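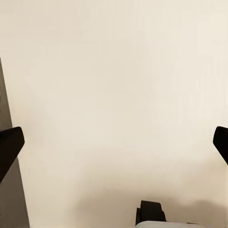
Figure 1. Cream surface with a gray strip at the left (computer rendering).

Cataloging and Pricing Practice in the Small Antiques Trade: The Guerreiro Stock Books
Student project report, Irkemstead
Submitted 2025-03-05

1. Purpose of the project
This project examined how a small dealer in religious and decorative bronzes recorded its stock. The source material was a set of three stock books kept by the Guerreiro gallery in Stodside, which contain 1,446 entries. Access was arranged by Pornthip Petchrat, who supervised the work and checked the transcriptions of Thai place names.

2. Method
A sample of 90 entries was transcribed in full. Each was entered in the Plimo database under the headings used by the dealer: subject, metal, height, region, supposed age, price asked and price paid. Spelling was kept as found. Where a heading had been left blank in the stock book, the field was left blank in the database as well. 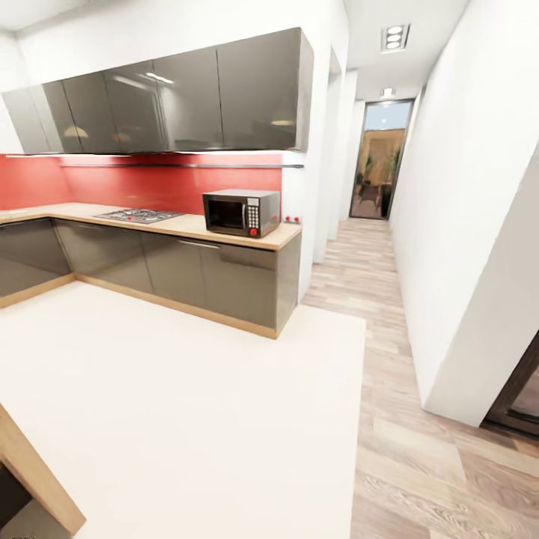 The second stage compared the wording of each entry with the printed sale list issued for the same piece. Sale lists survive for 72 of the sampled entries. The remaining pieces were either sold privately or withdrawn, and the books do not always say which.

3. Findings
The stock books are cautious about age. A seated Buddha is typically entered as "old, not early" or "later casting," and the height is given to the quarter inch. The sale lists are longer and more confident – the same figure may be assigned to a named century, with a paragraph on the meaning of the hand gesture. In most cases, the added text concerns iconography and says little about condition. Repairs noted in the books, such as a replaced base or a recast hand, were often missing from the lists.

Prices were written in a letter code. The code was solved for the first two books, but the third uses a different key, and its figures have been excluded from the tables.
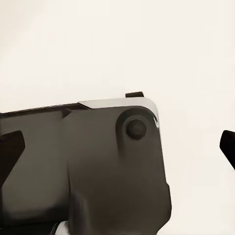 Amândio Nogueira

4. Limits of the study
The sample was drawn from bronzes only. Wood carvings and textiles were entered in a separate section with fewer headings, and the results should not be applied to them. The handwriting changes in August of the last year covered, and entries after that point are shorter.

5. Further work
The third price code should be attempted again with a larger set of entries. The transcriptions remain in Plimo under the project name, and corrections may be sent to the supervisor.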